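16 Mar 2019
by the tenant upstairs, Tedbridge

Quick one tonight, feet are killing me. Second day of unpacking and I have found the kettle, the cat's brush (no cat for three years, why did I pack it) and one of two good pillows. The other is in a box marked MISC. There are nine thousand boxes marked MISC. All my own handwriting so no one to yell at.

Moved from Druria on the early van. Took longer than they said. Paid the extra, didn't argue, too tired. The driver had the radio on the whole way, some phone-in about hedges, and I got quite into it. People feel strongly about hedges.

So. The flat. Smaller than I remembered from the viewing in February. I think the sun was out that time and I was in a good mood and wanted it to be big. Bedroom takes the bed and me, sideways. Kitchen is fine. Window sticks. The heat comes on by itself at 5 in the morning with a noise like someone dropping spoons, need to find the manual or ask. Street is quiet though, really quiet, lay there last night listening for the buses and there weren't any. Didn't sleep great. Missed the buses!

Money. Did the sums on the back of the lease envelope. Deposit 1,835, which hurt, and then the van on top, and I still owe the last electric bill at the old place. That leaves about 1,000 to get through until payday and I need a table. Can eat off a box for a while. Did it in college. Knees were better in college.

Went out at lunch to look for food and got lost, turned left at the church when it should of been right. Ended up in a little row of stores I hadn't seen on the map. Hardware place called Jarkoneo, run out of what looks like a front room, everything hanging from the ceiling. Bought a bucket and light bulbs. Wrong bulbs. Will have to go back. Two doors down is Panyasiri, takeout, four tables, smelled so good I went in with the bucket. Had the noodles with basil and something very hot I did not ask the name of. Cried a little, partly the chili. The woman gave me extra rice and a paper menu and I have put it in the drawer, so now I have a drawer with a thing in it. First one.

Felt better after that. Walked the right way home.

Then the afternoon - books. Should not have started with the books, everyone knows you start with the bathroom stuff or the sheets, but the books were nearest the door. Sat on the floor and read half of an old one about lighthouse keepers' wives instead of shelving it. An hour gone. Two hours maybe. Found a train ticket in it from a trip I had forgoten all about, a wet weekend when I was twenty-six and thought I'd move to the sea. Never did. Put the ticket back at the same page.

Threw out a lot too. Three chargers that fit nothing. The blue coat, finally. It had a hole in the pocket and I have lost probably fifty dollars in coins down that lining over the years and yes I checked before I bagged it. Eighty-five cents and a cough drop.
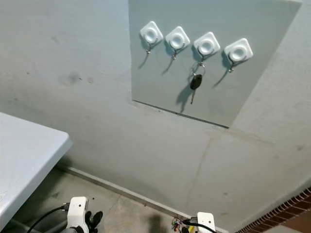
Where was I. The coat. So now I have one coat and it's the thin one, and it is still only March, so that was dumb. Might go get it back out of the bag. Won't. Might.

Called home around seven. Told them it's lovely, told them about the church and the noodles, left out the spoons noise. They want to visit as soon as I have chairs. I said end of the month, which gives me two weeks to become a person with chairs. There's a thrift place past the station, going to try it after work one day, if I can work out how to get a chair up 2 flights on my own. Stools maybe. Stools are lighter.

Work again the day after tomorrow and I haven't tried the new route. Should do a practice run in the morning. Leave the house at the real time, real shoes, see how long it takes. Probably I'll stay in bed and guess.

It's raining now. Can hear it on the roof, which I never could at the old place with someone living over me. Kind of nice. Kind of loud. Hope the gutter over the back is ok, it looked a bit loose on the viewing and I meant to say something and then didn't.

To do: right bulbs. Read the meter. Other pillow. Change the address at the bank. Find out what day the trash goes. Call about the heat before 5 comes around again, except it's ten at night and no one's going to pick up. Tomorrow then. Bed.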